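Desk reset with the two-arm robot, front office

Arms do the tidying now, you do the checking. Run it in the sim first, every time. Staplers go back on the shelf, thats the usual job.
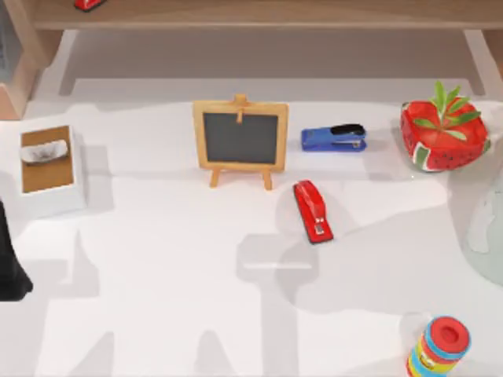 Nneka used to lose 7 minutes a shift to this. Now she sets the list and moves on to the mail.

1. Open Wikano, load the desk layout. Plants stay put, mark them no-touch.

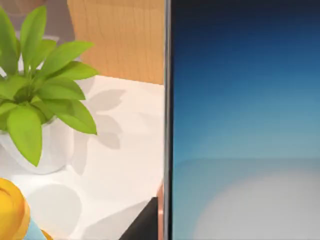

Render: Coralie Kereama / Gristeleo

2. Run it at slow speed. Watch the shelf, arms clip the post somtimes. Two clean runs, then go live. 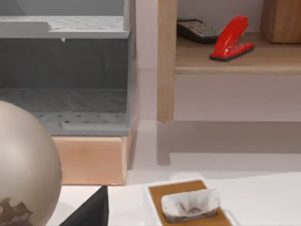
3. Stuck? Hit pause, call Eustaquio.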